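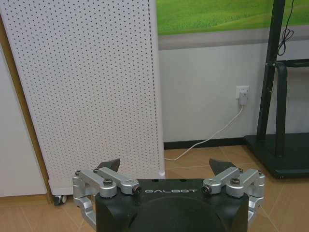 Date: 15/08/2024
To: Encombe automation list
Subject: Re: Vorner tidy-up kit, anyone tried it?

> We're looking at the Vorner kit for light housekeeping between tenants.
> The quote came to 666 a month with support. Does it cope with
> bins, cords and furniture legs, or is it a demo-only thing?

Hi all,

We've had it on trial at our Busthorpe place for 70 days now, so I can answer some of that! We went through Hirvonen for the setup (they were great, very patient with me) and the monthly price was the same as yours.

Arm and gripper are solid. I was more nervous about the wrist camera, but the view is good, and I can read the little printed bits on things when I bother to zoom in. Cords I'd still want a rule for. We've told ours to leave anything plugged in alone, and I'd put that in your setup notes on day one.

Bins are the part I'd push Vorner on. Ask them straight out which liners they've tested, and get it in writing. 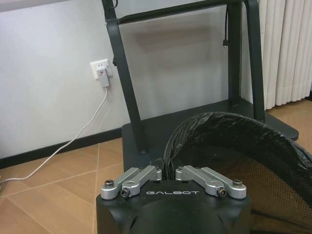 *Over at the bin, black liner folded over the rim, plugged-in adapter on the wall behind*

One gripe: the job log only keeps 155 entries and then starts dropping the oldest, so export it often. Support says a bigger log is planned for February.

Happy to send my settings file to anybody who wants it, just reply off-list.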